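Ticket: Rollesa plush order, short and mixed cartons
Opened by: Sandra Tapley
Opened: 13 September 2019
Assigned to: Ifor Rowlands
Status: Open, waiting on supplier

Problem as reported

Order was for 200 plush toys from the Rollesa line, packed 48 to a carton with a small carton to make up the rest. The first carton I opened did not match its packing slip. Some of the toys are the long-fur kind we did not order, and there were no dividers inside. Zomamon shows the whole order as received in full, so I can't enter a shortage without overriding it.

Update, Sandra

Moved the unpacking out of the stock room to the round table, where the light is better. The long-fur ones shed if you drag them over anything rough and the tabletop is smooth, so no trouble there. Slip total for this carton is 48. I got 41 on the first count and 41 on the second. 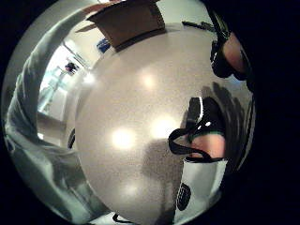
Missing seven, then. I checked under the bottom flaps and went through the packing paper again. The tape had one layer only and I saw no sign it had been opened before it got to us.

Reply, Ifor

Please don't override the receipt yet. Zomamon will close the order and we lose the claim button. Two questions:

Are the long-fur toys on the slip under any code at all?
Did anyone take samples out before you counted?

Update, Sandra

No code for them on the slip. On samples — yes, possibly. Zacharias had a few set aside in August for the Dullside display, but those came from the earlier shipment and should have been signed out on that one. I have asked for the sheet.

Sorting by type for now. Big fluffy ones stay out of the carton so they don't get flattened, small ones go back in once counted.

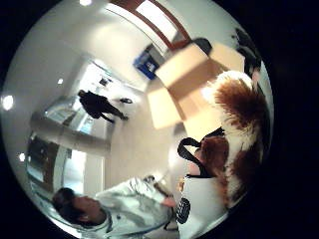
Sheet came back. Nothing signed out against this order, so the samples are ruled out.

Reply, Ifor

Found part of it. The supplier keeps more than 2,000 plush lines and changed their codes over the summer. Our import still uses the old list. One old code now points to the long-fur toy, which explains the wrong type. It does not explain the shortage.

Steps for the next carton:
1. Copy the code from the carton itself, not the slip.
2. Count before sorting.
3. Put the count in the notes field and leave the received field alone.

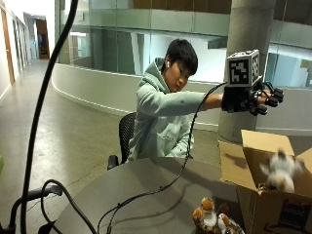

I'll reload the code list tonight. If the next carton also comes up short, I'll file both as one claim.

Update, Sandra

Second carton counted, 48, all correct type. So the shortage is just the one. Go ahead and file for seven.

Reply, Ifor

Filed. Code list reloaded, old codes now give a warning at import. Leaving this open until the supplier answers — please keep the first carton and its slip.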